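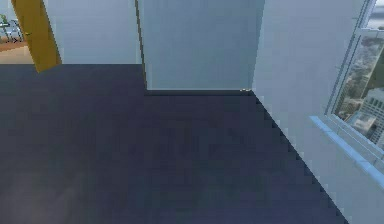

12/18/19 - night cleaning, upper floor, Kinnear building

Third round of route planning for the floor machine. Hamish has the model of the floor loading properly now, so most of today was spent in simulation and the rest on the phone with Consuelo Carrasco, who runs the night crew at Kinnear.

Model first. The carpeted room with the yellow door is the one that keeps costing us time. Carpet in there, wood-toned floor next door, and the planner treats the change at the doorway as an obstacle about one run in three when the door is only ajar. With the door set fully open it goes through. I raised the floor-change tolerance one step and ran the batch again: 200 starts, 8 stalls, all at the doorway. Before the change it was a lot worse but Hamish overwrote that log, so no figure.

The recess at the far end is the other problem. The machine will go in but comes out backward and then re-plans the whole room. Tried a wider turning margin, which made it skip the recess altogether. Put it back. For now the recess is marked as hand work.

The long wall under the window is fine. The edge between the carpet and that wall still comes out as stair steps in the render and I wasted an hour thinking the planner was following the steps. It isn't. Collision uses the wall plane and the jagged line is only drawing. Leaving it alone.

Call with Consuelo. Main points, as I wrote them down:

- The crew now does the floors first and the desks after. With the machine they want it the other way around, because dust comes down off the desks. Our schedule had the machine starting at the top of the shift. Needs to move to the second half.

- Doors. The crew closes each door when a room is done, and that is how they know where they are. If the machine needs doors open, they lose that. She suggested a tag on the handle. I said we would look at it - might be as simple as the tablet showing finished rooms, but she doesn't want people carrying a tablet and a vacuum.

- Hours. She asked straight out whether the Flesen contract cuts the crew. I told her what I know: the headcount stays through May and the vacuum hours move to kitchens and glass. She pointed out that glass is harder on the shoulders than vacuuming and that two of her people switched off glass for that reason. This isn't in any of our documents. I have written to Ernau about it and asked for an answer in writing that she can show the crew.

- Whoever gets called when the machine stalls has to stop what they are doing and walk over. At our current stall rate she thinks that is worse than doing the room by hand. Hard to argue.

Hamish wants to count interventions per shift as the main measure, instead of square feet covered. I agree. Square feet looks good in the Plalatari report and tells the crew nothing.

To do:

Rerun with the door at different angles, 100 starts each. Hamish.

Move machine start to second half of shift in the schedule file. Me.

Fix ticket 581 (full re-plan after backing out of a recess). Hamish, after the door runs.

Ask Consuelo if one of us can walk a full shift with the crew before we touch the door question again. She said yes in principle, needs to ask them.

Log files go in a new folder per batch from now on. No overwriting.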